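Search tickets Search

Equipment Planning Desk - Ticket 3840
Subject: Budget hold on second benchtop arm, Ovbridge site
Status: Pending requester
Opened: 5/15/19
Category: Capital purchase / Automation

Summary of request

The Ovbridge laboratory asks for approval to buy a second benchtop arm with gripper and wrist camera, to be used for handling trials with household drinkware. The quotation supplied by Lelico was entered in the purchasing system and rejected at the budget check. The requester received the message "Line total exceeds allocation" and asks the desk to find the cause and release the order.

Log

Entry 1. The desk compared the quotation with the allocation on record. The allocation for this line is $3,078. The quotation comes to $3,840. The system therefore acted correctly, and no fault has been recorded against it. The requester was asked to confirm whether the planning figure had been taken from an earlier price list.

Entry 2. The requester confirmed that the planning figure was prepared last September and covered the arm and gripper only. The wrist camera, its cable and the mounting hardware were left out, as the site expected to use parts already in stock. The stock parts have since been assigned to the Filia project and are not available for transfer.

Entry 3. Lelico was asked to divide the quotation into separate lines. The revised document was received and shows the arm and gripper at the planned price, with the camera and mounting hardware making up the difference. Delivery is given as nine weeks from receipt of order. The desk notes that the nine weeks do not include setup, and that the site plan allows no time for it.

Entry 4. A competing quotation was requested from Bezerra in line with purchasing rules. Bezerra offered a lower price for the arm but does not supply a camera mount for it, and the cost of having one made was not stated. The desk cannot compare the two offers until that cost is known. A written estimate has been requested.

Entry 5. The site was asked to describe the present bench, so that the desk could judge whether a second arm would need new furniture or could share what is installed. The site replied that the trials are run with one article on the board at a time, and that no change to the table is planned. The current trial article is a LocknLock mug with a side handle. 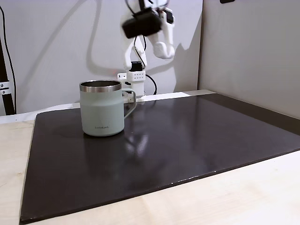
Elsie Crabtree replied that the desk should not treat the camera as an optional line. If the arm is bought first and the camera is held over to the next budget year, the site will have paid for equipment it cannot use in the trials, and the warranty period will be running in the meantime. She asked that the two be approved together or deferred together, and that the shortfall be requested as one amount.

Entry 6. The desk accepts this point. The lines will be kept on a single order. Two courses are open to the requester:

1. Submit Form 13 for a transfer of $762 from the site's general equipment allocation. The form must be signed by the budget holder - a signature from the laboratory alone will not be accepted.
2. Withdraw the present order and enter the full amount in the next planning round, using a current quotation and adding a line for setup.

Entry 7. The requester has been advised that the Lelico quotation will lapse if no order is placed within its stated period, and that the desk has no authority to extend it. The estimate from Bezerra remains outstanding. A reminder has been sent.

Action required: Requester to state which course is preferred and attach Form 13 if applicable. The hold will stay in place until the reply is received.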